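Robotics club moves into the second half of its summer project

The Clustdale robotics club is halfway through its summer project, and members have asked for a short write-up for families and for those who were away in the first weeks.

The project is a table-clearing task done entirely in simulation. Each team writes a program that makes a robot arm pick up a block, move it to a plate and let go of it without pushing the plate out of place. Starting positions change with every run, so a program that only repeats one fixed motion does not get far. There are 27 students in the club this summer, working in teams of two or three.

Sille Bergmann, who leads the project, built the practice room in the simulator over the spring. She kept it plain so that it would run on the older laptops in the lab. Teams can swap the objects on the table through a settings file, and several have already done so. The file is explained on page one of the handout. Please read it before asking for help with objects that fall through the table.
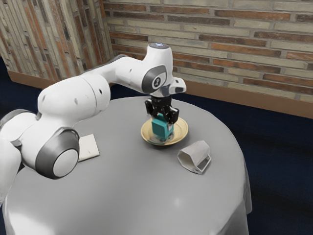 The simulated arm with the teal block in its gripper, over the plate.

Most of the trouble so far has been with the last part of the motion. Team Hirker had the arm reaching the plate in the first week, but their program opened the fingers too high and the block bounced off the rim. They now lower the arm in small steps and check the height before each one. It is slow, but it passes. Team Mansilla went another way and spent their time on the approach, so that the gripper always comes straight down. Their code is shorter and easier to read, and Sille has asked them to go through it with the rest of the club at the next meeting.

Team Jemero ran their program 288 times over one night with random starting positions and saved the results in a spreadsheet. Many of the failures came from starts where the block was turned at an angle to the fingers. They have shared the spreadsheet in the club folder, and other teams are welcome to use it. Please make a copy before you sort or change anything.

For the final round, each program will be run 80 times on starting positions the teams have not seen. A run counts if the block is on the plate and the gripper has moved clear of it when time is called. The limit is 14 seconds per run. Programs must be in the club folder by August 3, 2023. Late programs can still be shown, but they will not be scored.

Arnar Baldursdóttir will be in the lab for an hour before each meeting to help with installation problems. Bring the laptop you plan to use and its charger. If the simulator closes as soon as it opens, update the graphics driver first, then try again with shadows turned off.

Students who would like to join for the fall should speak to Sille or Arnar. Some experience with Python is useful but not required.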